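4.3 Setting up the wristband entry gate

This section covers the Plomow entry gate as used at outdoor music festivals and at concert halls with standing areas. Read section 4.2 (Site power) first. The gate must be on level ground and switched off at the wall before any lead is connected.

Each gate reads one wristband at a time. A single control box can run up to 15 gates. If the site has more than one control box, give each box its own Weidemann network switch and do not join the switches together.

Before you start

Check that the following are to hand:
- control box and key
- one power lead and one data lead per gate
- base plates and ground pins
- a set of test wristbands (green)
- the event file, saved on a memory stick

Fixing the gate

1. Lay the base plate with the arrow pointing into the venue.
2. Lower the gate on to the plate until both side catches click.
3. On grass, drive a ground pin through each corner hole. On hard ground, use the rubber feet and add two ballast bags.
4. Run the data lead through the left-hand channel and the power lead through the right-hand channel. Close both covers.
5. Connect the data lead to the control box, then the power lead.

Caution: Do not run leads across the public side of the gate, even under matting.

Note: On sloping ground the reader may lean away from the queue. Adjust the feet until the bubble on top of the gate sits between the lines.

Loading the event file

1. Turn the key on the control box to SET.
2. Insert the memory stick. The display shows the event name and the number of wristbands in the file.
3. Compare this number with the one on the ticket office sheet. If they differ, stop and ask for a new file.
4. Press LOAD. A file of 2,000 wristbands takes around a minute.
5. When the display shows READY, remove the stick and turn the key to RUN.

Files made with Sasisine version 2 or later load directly. Older files must be converted in the ticket office program before they are copied to the stick.

Testing

1. Hold a test wristband flat against the reader. The lamp should turn green and the gate should sound once.
2. Hold the same wristband against the reader again. The lamp should turn red.
3. Repeat at every gate on the control box.
4. Clear the test entries from the menu before doors open. Entries left in the memory are added to the attendance total.

Error 213 means that the gate has lost its data lead. Reseat the lead at both ends. If the error stays, swap the lead with one from a working gate to find out which part is at fault.

During the event

Leave the key at RUN. Turning it to SET while the public are entering closes every gate on that box. For re-entry after a support act or an interval, use the PASS OUT button on the gate itself.

If the Trumon stage clock is fitted, the control box takes its time from it. Set the clock first. Changing it later will put the entry records out of order.

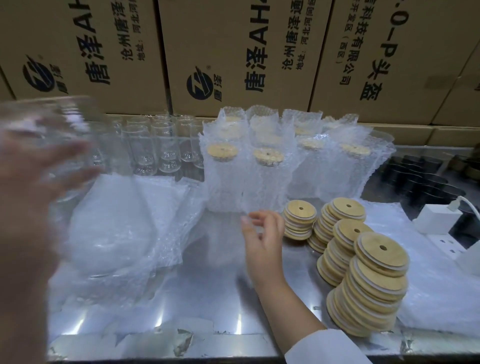 Clear drinking glass, steel work table and cardboard boxes.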